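The Rent in Gomthorpe

The game was called Gomthorpe, and the box promised a city that remembered you. I had been told that before, by other boxes.

I bought it anyway, in June, with the money I should have put toward a new fan. The first thing it did was ask me what kind of person I wanted to be. There were two choices, Climber and Drifter. I picked Drifter and the game gave me a tie.

My apartment was over a noodle counter in the Zatell district. The rent was 700 a week, payable in person to a man in a booth who had one line of dialog. "City's watching," he said. I paid him. I walked around the block and came back, and he said it again, and as far as I could tell the city was watching a fountain.

The manual said reputation was everything. Do a favor on one street and they would be cheering for you on the next. So I did favors. I carried a crate for a baker, I found a lost scooter, I stood in for a drummer at a club called Clikton, where you tapped one button in time with a light. I was bad at it. The crowd loved me. They had loved the last drummer too, and I suspected they would have loved the crate.

My reputation went up to 4,000. I know because a banner came down and said so, with trumpets.

"You're a legend around here," said the woman at the noodle counter.

"Name one thing I've done," I said to the television, and pressed the button for Thank You, because the other choice was Dance.

After 4,000 you were allowed across the bridge to Adeyemi Heights, where the elevators worked and the people had better shoes. I had heard great things about the Heights. Everybody in the lower city talked about it with the same three sentences. I put on my tie and crossed at what the game called sunset, and on the far side there was a booth with a man in it.

"City's watching," he said.

I put the controller down and made a sandwich.

I'd like to say I quit then. What I did was get stubborn. If the city remembered me, I wanted to catch it in the act. I went back over the bridge and stole the baker's crate, the same crate, in front of her. She waved. I parked the scooter in the fountain and left it there overnight. In the morning it was gone, and its owner gave me a coupon.

There was a rumor on one of the message boards that if you let your rent lapse for 2 weeks, the game changed. People got cold with you. One poster swore the noodle woman had followed him home. He also swore you could fly, so I kept my hopes small. Still, I stopped paying. I walked past the booth every day with my hands in my pockets, whistling, which was a thing you could do if you held the left button.

The first week nothing happened. The second week it rained, but it always rained in Zatell. 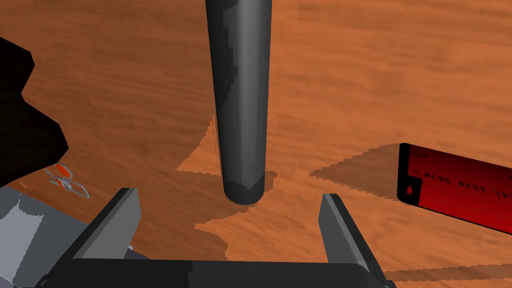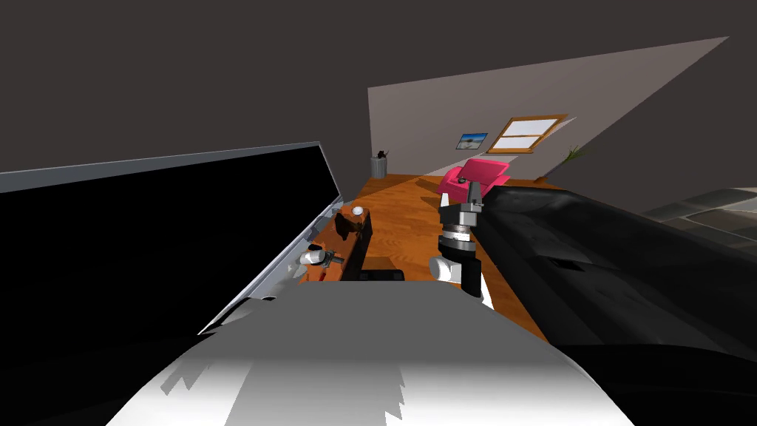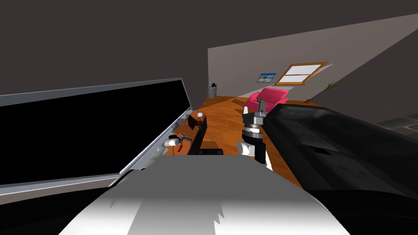 On the last night I sat up with the sound low. My guy was standing in his apartment with his tie on, looking at the window, because that was where I had left him. The clock in the corner rolled over. I waited for a knock, or a letter, or a fee.

The door opened and it was the man from the booth. I had never seen him below the chest before. He had no shoes. Either the artists had saved themselves some work or it meant something, and I leaned in to look, ready to be disappointed.

He stood there for a while.

"You carried that crate," he said.

It could have been a random line. I'm almost sure it was. They probably had it on a list, and the list came up when the rent didn't. I pressed every button I had, and none of them gave me a choice.

He went over to the window and stood next to my guy, and they both looked out at the rain.

I paid him in the morning. He said, "City's watching," and I went around the block and came back to hear if he'd say it any differently.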